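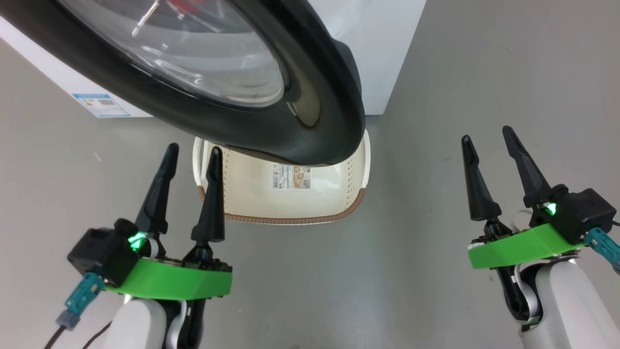

Jurgita Mets says a laundry basket belongs in the bedroom, full stop, and that if it's living on the floor by the machine then you've given up. She wrote that under my last piece on airing cupboards and got more agreement than I did.

Right. Quick answer, then, as I've a bus at ten past.

The basket goes by the machine. On the floor, under the door. Always. I've lived in four places with the basket upstairs or down a corridor, and in every one of them I did the same stupid walk. Armful of damp things, chin holding down the top towel, sock on the stairs. Back for the sock. Another sock.

At the Skeston flat the washing machine was in the kitchen and the basket was in the bathroom, since that's where people undress, and it made perfect sense for 2 weeks. Then we simply carried everything in our arms and the basket filled up with towels that nobody wanted to sort. It became furniture. A bad chair.

Jurgita's point, to be fair to her, is about how a room looks. She doesn't want to see washing while she's making soup. Fine. But a front loader has a door that swings out, there is a patch of floor it needs anyway, and you can't put anything tall there. A low basket fits in that patch. You open the door, you pull, it drops. That's the whole job.

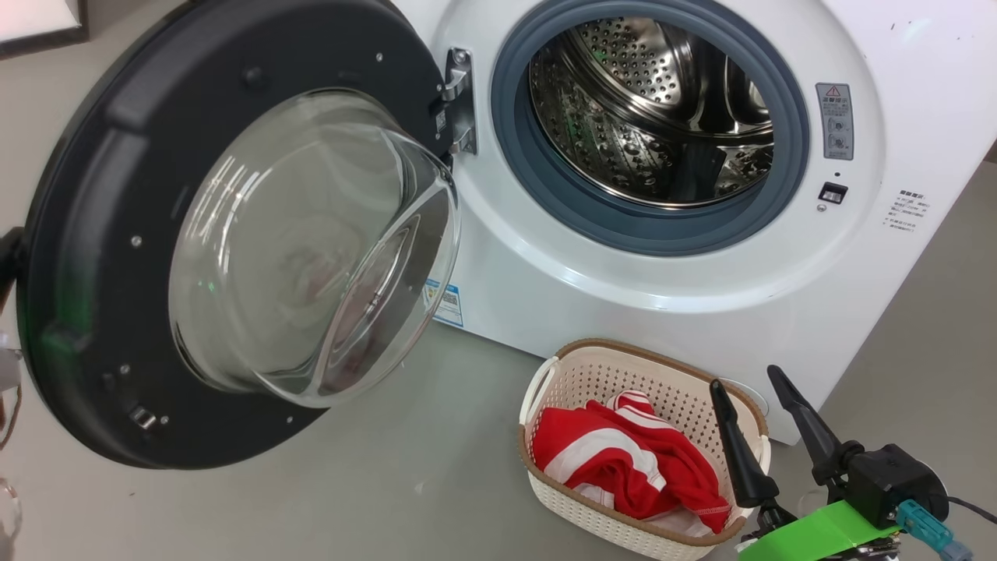

**Kohei Tamura**

And a plastic one, please. I know. I had a lovely willow thing from a market in Ferrand, paid far too much, and it snagged 2 jumpers and went black at the bottom by September. Plastic with holes in the sides lets the air through and you can wipe it. If you must have the country look they make them with a woven pattern pressed in, brown rim and all, which fools no one but is quite cheering.

The other thing. Small loads. I get letters about this (three) saying it's wasteful to wash one shirt. Of course it is, mostly. But some things want washing alone the first time. Anything red with white on it, for a start. I once put a new red top in with the sheets at 40 and we slept in pink for a year. So one garment in a basket doesnt bother me. It's waiting its turn.

What does bother me is a shut door. Leave it open after, let the drum dry, give the rubber seal a wipe round if you remember. My aunt in Grorudwood shuts hers out of tidiness and her towels smell of pond. I have told her. She says the open door catches her shin, and there I do have some sympathy, mine is bruised too.

Jurgita can have her basket in the bedroom. I'd only ask who carries it down, and how offen.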